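4. Patterned floor coverings and the search for small dropped objects

4.1 Background to the household interviews

The first part of the study dealt with lighting. This section turns to the floor itself. Earlier work on lost objects in the home has mostly asked where people look and for how long, and has treated the floor as a plain background. In the flats we visited in Larnport this was seldom the case. Most kitchens and hallways had been refloored at least once, and the newer coverings were nearly all patterned, with marble effects the most common choice.

Residents gave practical grounds for choosing them. A marbled floor was said to hide crumbs, scuffs and water marks between cleans, and several people had picked one for that purpose after living with plain white tiles. The same residents also told us that they lost things on it. Earring backs, tablets, screws and the small parts of children's toys came up again and again in the interviews. One household in the Rikosach estate kept a torch on a hook by the kitchen door and laid it flat on the floor to throw shadows whenever something was dropped.

The postal survey returned 1451 usable forms. Respondents were asked to name the last small object they had dropped indoors, whether they had found it, and what the floor looked like. The answers on pattern were written in their own words and coded afterwards by two readers working separately. Where the readers disagreed, the form was set aside and coded again at the end of January. We did not try to recover the exact product from the answers, as few people knew it, and the trade names they gave were often those of the shop.

4.2 Colour and pattern

Two properties of a floor covering matter for the present argument. The first is the range of colours it contains. A floor with a single colour will hide only objects close to that colour, while a floor with several will hide objects close to any of them. The second is the size of the pattern. Veins and streaks that are much the same width as the dropped object break up its outline, and the eye passes over it even when the colours differ. Holub's early sorting trials, which used buttons on printed card, found the second effect to be the stronger, though the cards were matt and were viewed from directly overhead.

Gloss adds a further difficulty. A shiny surface reflects windows and lamps, and the bright patches move as the searcher moves. Residents often described bending down and tilting the head to get the reflection out of the way. Figure 3 gives a case in which colour works in the searcher's favour.
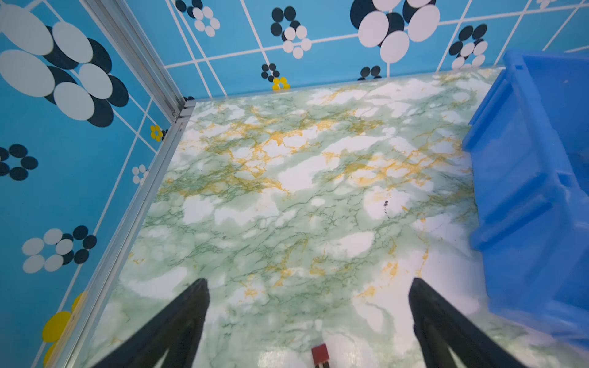 Figure 3. Red block on a glossy marble-patterned floor in white, mint green and mustard yellow, with darker green veins.

Prodromos Chrysikopoulos objected to this line of reasoning when an earlier draft was circulated, arguing that colour contrast is a poor guide once the object is smaller than a fingernail, and that older residents in his own interviews had gone by sound far more than by sight. They listened for where the thing landed and how far it rolled, and only then looked. He added that a hard floor gives a clear sound and a soft one does not, so a comparison of patterns which leaves out hardness may be measuring the wrong thing.

We accept part of this. The survey form had no question on sound, and the interviews touched on it only when a resident raised the matter. Hard and soft coverings are also unevenly spread across the pattern groups: nearly all the plain floors in the Larnport sample were carpet or cork, while the marbled ones were sheet vinyl or tile. A difference between plain and marbled floors could therefore come from the sound of the fall, from the distance an object rolls, or from the pattern itself. The forms cannot separate these.

What can be said is more limited. Among respondents with hard floors only, those who described a marbled or veined pattern wrote more often that they had given up looking and come across the object later, usually when sweeping. The objects named were mostly pale or metallic. Bright objects were reported as found straight away on every kind of floor, although people may simply not remember dropping a thing they picked up again at once.

4.3 Corners and edges

Objects that were found late were mostly found at the edge of the room. Skirting boards, the gap beneath kitchen units and the strip behind a door were the places named most often. Vuletti describes the same tendency in workshops and puts it down to rolling and to the broom, which moves small things outwards without anyone noticing – a view our residents largely shared.

For the floor trials described in Section 5 we therefore divided each test area into a centre and a border, the border being a strip 600 mm wide along every wall. Objects were placed in both zones by a person who took no further part in the session. Searchers were not told about the division. They started from the doorway and could kneel if they wished, but were asked not to use a torch or to sweep with the hand.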